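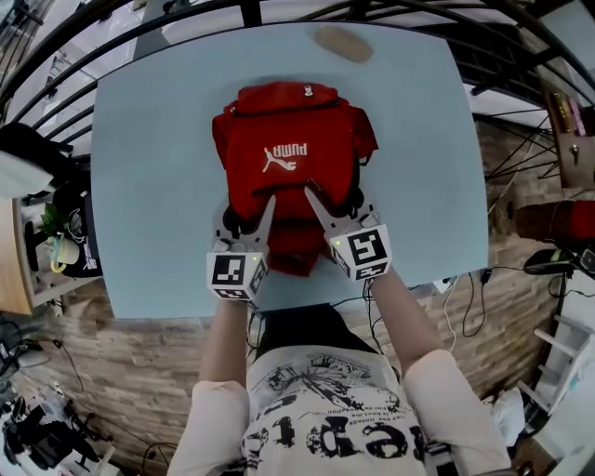 **Flukico hand grippers, pair, for teaching by hand**

With this pair the worker shows a task on the table and the robot arm learns it from the recording. No programming is needed at the packing place. Each gripper has two angled fingers and a white housing with black-and-white marker patterns, so the position of the hand can be followed.

At our returns hall in Skondport the pair has been in use from June. Bags and backpacks were the difficult goods, as soft fabric bunches up when it is pressed from the sides. Our packers now teach these items themselves -- before, they waited for a technician. The lifting goes to the arm, and the people do more checking and sorting. Some of them miss the quicker rhythm of the old work, and we changed the shifts to give more variation.

- Delivered as: 2 grippers, left and right
- Order number: 216
- Recordings in the starter set: 200
- Software: Dindance
- Service and spare fingers: Ivanyshyn

Please keep the markers clean and do not put labels over them.

Page updated Sep 14, 2021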